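The Long Way to 1410 Picks

In a rented unit behind a tile store in Fodville, the lights come on before seven. Coffee first. Then somebody dumps a bag of household junk on a table and the day starts.

The company is Velar. Small, stubborn, two years old. It wants one arm that can take one thing out of a mess of things, any thing, without being told beforehand what it is. For that the software needs examples. Lots. So a person steers the arm by hand, over and over, and every try gets saved - the clean ones and the ugly ones.

A good shift makes up to 63 usable tries. That's a number people here say with some pride and a sore wrist. I sat in for three shifts in February and by the end of the first I had stopped asking when the exciting part was.

The routine is simple enough. Tip out the objects, don't arrange them. Start recording. Pick one, move it across to the other bin, let go, next. When the first bin is empty, go back the other way. After 11 rounds the whole set gets swapped for another, and the operators get swapped too, since tired hands teach bad habits.
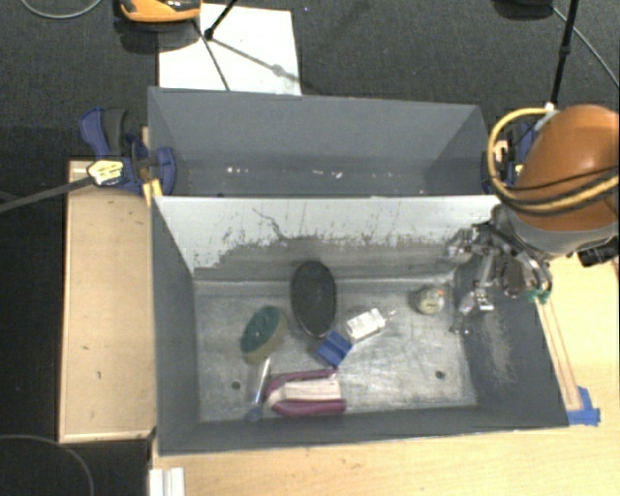

What goes into a set is argued over more than anything else in the building. Sponges are popular, they forgive a sloppy grip. Small jars don't. Anything see-through is hated by the cameras and loved by the engineers, who want the hard cases in early. There's a shelf of 40 tubs at the back, each with its own mix, and a rule that no tub stays the same for more than a month. The shopping is done at a discount store in Walelbridge, mostly by whoever has a car that week.

And the misses. I assumed they'd be thrown out. Nope. A dropped bottle gets labeled and kept, and so does the second try and the third. An early version of the software had only seen perfect picks, and when it fumbled somthing it just froze over the spot. It had never seen anybody recover.

Labeling happens after lunch. Slow work, headphones on. Was that a slip or a bad aim? Did the neighbor move? Two people mark the same clip and if they disagree it goes on a list, and the list gets long.

The target for this round is 1410 good picks, all from bins, no shelves yet. Shelves are next - if the money holds. On my last afternoon the count was still short and one of the operators was already tipping out the next tub, sleeves up, reaching for teh controls.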